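The Corner Behind the Door: A Small Study of Tidying an Entryway

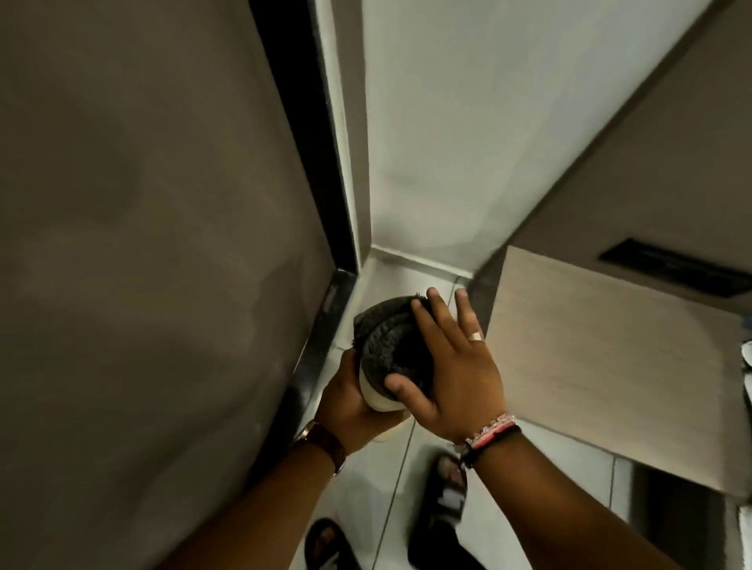

Department of Home and Interior Studies, Seltdale College

By Soudabeh Ranjbar, with Edem Dramani and Napaporn Klinhom

When our group had to pick one "problem spot" in a real home, everybody else went straight for kitchens and closets. I wanted the entryway! In the apartment we used, things get dropped just inside the door and stay there (scarves, slippers, umbrellas, mail, one lonely glove), and the soft things are the worst of the lot. You can't stack them, they don't hang nicely, and anything gray and shaggy on a tiled floor looks like a mess even when it's exactly where it belongs.

The plan was simple. For the first part of January we left the entryway alone and wrote down what people did when they came in. After that we tried two ways of keeping the soft stuff in order. Our budget was 900 for everything, and we spent 383 of it, mostly on a narrow shelf from Plovier that I still think was overpriced.

Way one was the open basket. Everyone loved it for a few days, me included, and then it turned into a pit. Napaporn kept a diary for this part and her entries get shorter and shorter, until one just says "basket full, gave up, used the floor." The big fuzzy pieces went in first and everything small sank underneath them. Finding a pair of gloves meant taking the whole thing apart on the tiles.

Way two was the shelf, with one rule: each soft thing gets picked up with both hands, shaken out, and put down on its own spot. It sounds fussy, I know. But a thick, loopy texture holds on to crumbs and grit, and with one hand you mostly just drag it along and drop half of that on the floor again. Edem timed us doing the full entryway and our slowest run was 90 seconds, which we could all live with.

The shelf had its own trouble. The corner is tight, and our first spot for it got in the way of the door, so we moved it over to the white wall and lost some depth. Anything bulky then stuck out over the front. We ended up putting the bulky things on the bottom level and keeping the top for hats and mail. I'd also wipe the door down more often if I did this again, as it shows every smudge and once the floor was clear I couldn't stop looking at it.

Our instructor, Roya Fallahi, asked whether people kept to the rule when we weren't there. Fair question! We left a sheet on the wall for everyone to tick, and the ticks thin out toward the end of the week, especially in the evenings. So the rule works when you're not tired. We talked about labels for the spots, but Napaporn thought they'd look like a preschool and she won that one.

Things left to do: try a shallower shelf, test a washable mat underneath, and return the basket if the store will still take it. Edem has the receipt.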